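Tableware and Kitchen Working Group
Minutes of the January meeting
Posted in January by Hilkka Halonen, minutes secretary

The meeting opened at 6 p.m. in the upstairs room at Sorkness House. Lauri Kinnunen took the chair. Apologies were received from the Otia supper club, who will send someone next time.

1. Minutes of the last meeting
Approved with one correction. The large serving dishes are kept in the pantry, not the hall cupboard. Hilkka has changed the list on the pantry door.

2. Patterned bowls
Lauri reported that the mixed bowls can go back into regular use for soup evenings. They do not match and were never bought as a set. The group talked over whether to sell them and buy plain white ones. Ruotsalainen has quoted 1,131 for plain bowls, delivery included. Most of those present preferred to keep what we have, and the quote was declined.

Sorting was discussed next. Hilkka asked that the big floral bowl not be stacked under the others, as it takes up a shelf by itself anyway. The bowls with the petal and net pattern inside are to be stacked and used first.
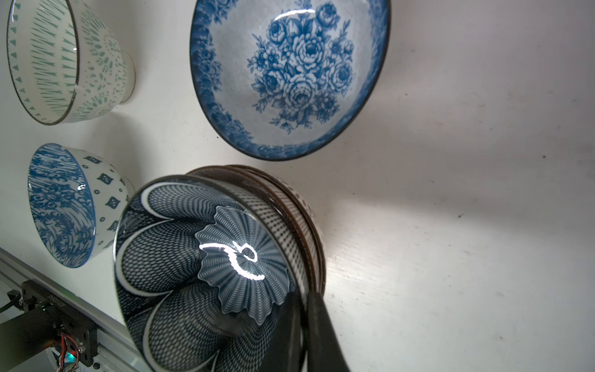 It was agreed that no stack should be higher than 6. People setting tables have been carrying taller ones down the stairs and this should stop. Anyone who finds a chip is to put the bowl on the windowsill in the scullery and write it in the book. Do not put it back on the shelf.

Lauri asked whether the dark-rimmed bowls can go in the dishwasher. Hilkka did not know. They will be washed by hand until she has asked Beltemov, where some of them came from.

Action: Hilkka to write to Beltemov.
Action: Lauri to move the floral bowl to the lower shelf.

3. Spending
The balance for the year stands at 3,000. A request for 50 for shelf paper and felt pads was approved. The felt pads go between stacked bowls. There was a question about whether dish towels come out of this budget or the laundry budget. Left for next time.

4. Table settings for the soup evening
The proposal to set each table by color was dropped. There are not enough bowls in any one color and it slows down clearing. Tables will be set with whatever comes off the shelf, so a blue-and-white bowl may end up next to the orange-and-white one with the diamonds. Two people had asked for this last year. 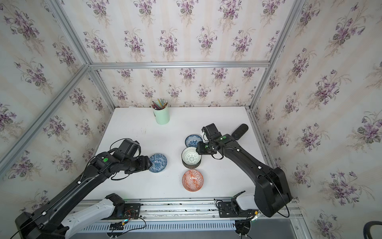 Bread will go in the baskets and not on plates. Ladles are to be returned to the hook by the stove, as one was missing for most of last month. Colored pencils should be put out for children along with the backs of old menus, and collected before the soup is served.

Action: Hilkka to save old menus.

5. Other business
The left tap in the scullery drips. Lauri will look at it. The pantry key is now on the ring with the others.

The meeting closed at 7:15 p.m. The next meeting will be in the same room, date to be sent around.

Related items
Pantry shelf list, revised
Soup evening: sign-up for setting and clearing
Minutes of the last meeting
How to report a breakage

Contact: Hilkka Halonen, Sorkness House office | © Sorkness House | Back to top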